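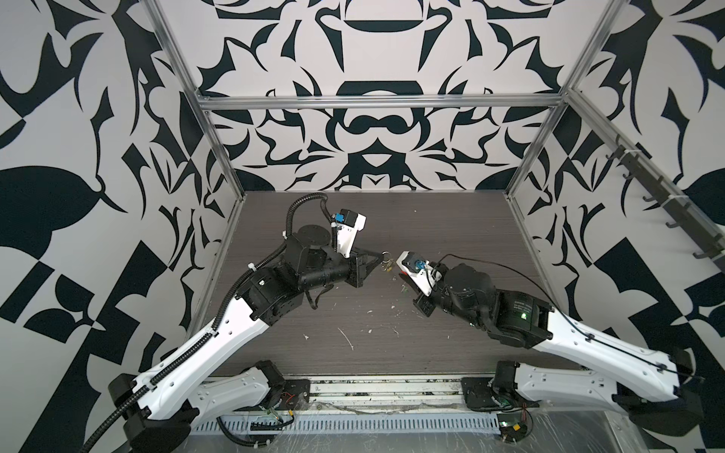

My subject tonight is the passing of one small thing from one robot arm to another, in a cell that Junhao Deng and I built in the shared workshop at Waltilel. I will speak for twenty-five minutes and then take questions. The task sounds like nothing. One arm has the object, the second arm comes, the second arm takes it, the first arm lets go. We started with foam blocks, which are very kind to beginners, and we believed for a while that we were good at it. Then we went to the kind of thing you see now between the two grippers, a small metal ring with a little object hanging from it, and we had to learn almost everything again. Please keep this ring in mind, I will come back to it in the middle part.

(Leave the slide on the screen during the introduction. Speak slowly. Say name: Baoshan Fu.)

Who I am

I repair lifts for my work, so I know motors and I know safety, but I had never programmed an arm before we began. Junhao writes software for a printing house. He came to the workshop to use the band saw and he stayed for the robots. Between us we had enough knowledge to start and not enough to see how long it would take. We planned for six weekends. I will let you guess, and tell you the hours at the end.

(Pause. People usually guess.)

The frame

The frame is aluminium extrusion. There is a post on the left, a post on the right and a crossbar between their tops at the back, and along the front there is the rail where both arm bases are mounted. My first advice to anybody who builds at home: put both arms on one rail. In our first version each arm had its own plate, screwed to the table separately. When one arm moved quickly, the table moved, and the other arm was suddenly two millimetres from where it believed it was. With one common rail the error did not disappear, but both arms had nearly the same error in the same direction, and for a handover this is much better.

The rail is 1270 millimetres long. I wanted it longer. Junhao wanted to be able to carry the cell through the workshop door, and he was right, we have now carried it through that door many times.

The extrusion came from Flernelis, who sell offcuts by weight. If you order there, measure every piece when it arrives. The profile is good but the lengths are, let us say, generous or not generous. I squared the ends myself with a mitre saw and a stop block, and checked the corners with an old machinist's square of my father's. A cell which is not square can still work. You will only spend the rest of your life typing small corrections into a file.

(If somebody asks about wall pattern: say yes, there is printed pattern on back, left and right wall, and I am happy to show it close after the talk. Do not go into cameras now, it takes ten minutes.)

The arms

Both arms are from the Sastier plans, which Junhao found on a forum. The long links are printed. We printed them in white, on the workshop printer, which is slow and which other members also want to use. One long link takes a whole night. We had an agreement that we print only after eight in the evening, and in the first winter we lost three links in the night because the filament was finished or tangled, and in the morning there was half of an arm on the bed.

Some points for those who will print their own:

Print the long link with the layers running along the length. The plans say this, on page four, in small letters. We did not read page four.

Do not tighten the elbow screws with a powered driver. The plastic gives way without any sound and you find it a week later, when the arm is hanging a little.

Buy 19 of the small bearings and not 16 as the list says. You will drop some.

Weigh your wrist. Write the weight down. Each time you add a bracket, weigh it again. Our left wrist reached 152 grams over the plan before we noticed that we had a weight problem, and the shoulder motor had been telling us for a month by becoming hot.

The grippers

The two grippers are not the same, and I am asked about it each time. The left has black, angular jaws. The right one has white and red-and-white plastic parts. We had planned to make them equal, then we saw that giving and receiving are two different jobs. The arm which gives must hold firmly and open cleanly. The arm which receives must forgive a bad approach. So the two designs went apart slowly, and we stopped to fight against it.

(Check this sentence with Junhao before the talk. "Stopped fighting it"?)

Now the ring. A foam block you can take from any side and from any height. With a ring there is very little to take hold of, and the thing which hangs from it swings. If the first arm arrives fast and stops, you wait. At the beginning we waited two full seconds by the clock in the program, which was ugly but worked in most cases. Later Junhao changed the last part of the movement, so that the arm comes in slowly along a curve, and we could wait only half a second.

The second difficulty is that both grippers must be very close to each other. With a block you can keep a comfortable distance. With a ring the jaws nearly touch. In February we had a collision at this point, not hard, but it bent a bracket and it scared me. After this evening we put in two rules. The receiving arm may come into the middle zone only if the giving arm has reported that it stands still. And the giving arm may open only if the motor current of the receiving gripper has gone up and stayed up for a third of a second. The current is a poor man's force sensor. It is not exact, but it is free, you have it already in the motor.

(Water. Look at the clock, should be minute 13 or 14.)

Cables

I want to give the cables a full section, because in the videos which people put on the internet there are no cables, or you do not notice them, and then you build your own and you have cables everywhere. Go back to the slide. On the left arm there is a black corrugated conduit. It makes a loop above the wrist and then runs down along the upper link. The loop is there so that the wrist can turn. Make your loop bigger than you think, then turn the wrist by hand to both ends with the power off and watch where the loop goes. Ours went into the gripper two times.

On the right arm there is one thin black cable along the link. It is lighter and looks nicer, and it is also more easily damaged. I do not yet know which way I prefer. If you have an opinion about it, please come to me afterwards, I ask this seriously.

At the front, under the rail, is the slotted cable duct. Buy the duct one size bigger. I will say it again: one size bigger. It is the cheapest part in the whole cell and we have replaced it three times.

Label both ends of each cable before you put it in the duct. Junhao uses printed labels, I use a paint pen. Both are fine. No label is not fine.

Teaching the movements

We move the arms by hand, with the motors soft, and the program records the positions. Then it plays them back. The recorder is called Luo, it is Junhao's own program and he gives it to everybody who asks and promises to report mistakes. Until 18 November 2020 we had recorded 3620 handovers, the good ones and the bad ones together. I say this number because people ask for it, but please do not be impressed. A large part of it is foam blocks, and foam blocks did not teach us much after the first week.

What helped more was a notebook. After each bad handover we wrote one line: what object, which arm gave, what went wrong. After two pages you see that the same three or four things go wrong all the time. With us it was the wrong height, the swinging, and the receiving jaw touching the object before it was open enough.

Safety

Please take this part from a lift mechanic. These arms are small, but a finger between two grippers is still a finger. We have one stop button at each side of the table and it cuts the motor power by a relay, not by software. When the power is cut the arms fall down, so keep your hands away from below also. In our workshop the rule is that one person works in the cell and this same person has the button. Two people with four hands and two arms, this we tried once.

What comes next

Junhao wants to pass a ring and then hang it on a hook. You can see the rail with the small hooks on the right wall, they are empty at present. I would like first to make the handover in the other direction, from right to left, and we have not agreed who gets the next month.

The hours, as I promised: fourteen months, two evenings each week, and the six weekends also.

(Questions. Repeat each question into the microphone. If nobody asks, tell about the door.)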